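Trunier Teaching Kit — Setup Guide
Section 4: Teaching a Pick-and-Place Task by Remote Control

Applies to arms running Skurkaro control software. Revised Wed 20 June.

Read Section 3 (Homing and Limits) first. The arm must be homed before the leader handle is switched on.

4.1 Before you start

1. Clear the tabletop of anything that isn't part of the task.
2. Set the parts within reach of the gripper. Leave enough room around each one for both fingers to come down.
3. Check the foam pads on the fingers. Light wear is fine. Replace a pad that turns when you push it with your thumb.
4. On the control screen, open Teach and choose New Task. Type a name without spaces.
5. Set the speed limit to 50 percent. You can raise it later from the same screen.

CAUTION: Keep hands off the tabletop while the leader handle is live. The arm follows the handle as soon as the green key is pressed, even if recording is off.

4.2 Recording a demonstration

1. Hold the leader handle in the same pose as the arm and press the green key. If the poses are too far apart, the screen shows MATCH POSE and the arm stays still.
2. Press Record. Wait for the tone.
3. Move the gripper above the part, then straight down. Coming in at a slant tends to push small parts away.
4. Squeeze the trigger slowly until the fingers close on the part. Stop squeezing when the force bar turns amber.
5. Lift, move to the target, and lower the part.
6. Release the trigger, raise the arm clear, and press Record again to stop.

Note: Pauses are recorded too. A short stop above the part does no harm — long ones should be trimmed in Review.

Check both camera views in Review before you save. The table view is used for approach, the wrist view for the grip.

Table view, then wrist view:
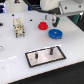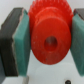 4.3 Saving and repeating

1. Press Save to keep the demonstration, or Discard to record it over.
2. Put the parts back, but shift them a little each time. Turn them as well.
3. Repeat from 4.2, step 2. Plan on 200 demonstrations for a task with one part, and more if the part has to fit over a peg.
4. Choose Export when you're done. Files go to the Dovhaniuk folder unless you changed the path during installation.

Note: Local storage holds 1,094 demonstrations with both cameras on. The oldest are not deleted automatically. When storage is full, Record is grayed out.

4.4 If something goes wrong

Arm lags behind the handle: Lower the speed limit, or move slower. Check that the handle cable is fully seated.

Error 1732: The wrist camera dropped out while recording. Discard the demonstration and restart the camera from the Devices page.

Part slips out of the fingers: See Section 6, Pad Replacement.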